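Bracket for a garage shelf keeps bending, drill new holes or start over?

gallegos_r
Joined in February, first real post. I put up Chevalier shelving along the back wall of my garage and the end brackets sag once I load paint cans on them. The store guy told me to just add more screws. I'm not convinced! Anyone run into this?

brisap
Are you in studs? I had the same sag and it was drywall anchors pulling out, never the metal.

gallegos_r
Studs on the left, anchors on the right (I know, I know).

tincup93
Well there you go. Move the right side over to a stud and quit worrying about the brackets.

ozarkdad
Gotta disagree with tincup. Thin stamped brackets flex no matter what's behind them. I swapped mine for Ultar ones, the heavy kind, and paid 100 bucks for the whole wall. Worth it.

tincup93
100 bucks to hold paint cans, lol. Okay.

brisap
I'd keep the stamped ones too, mine have a flange and that stiffens them up plenty. 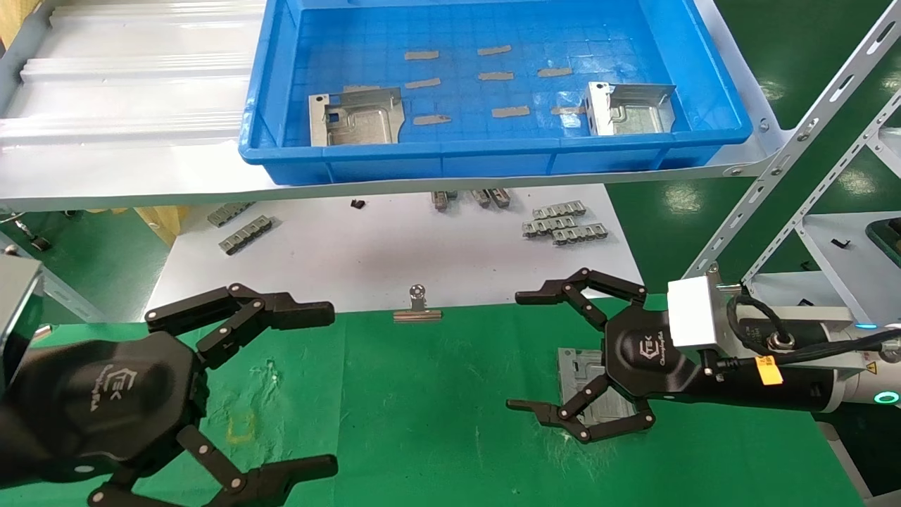

Anyway, find the stud first, Rigoberto. If it still sags after that, go spend the money and I'll owe ozarkdad an apology.

gallegos_r
Deal. Moving the right side tonight after dinner, will report back.

ozarkdad
Take the paint down first!!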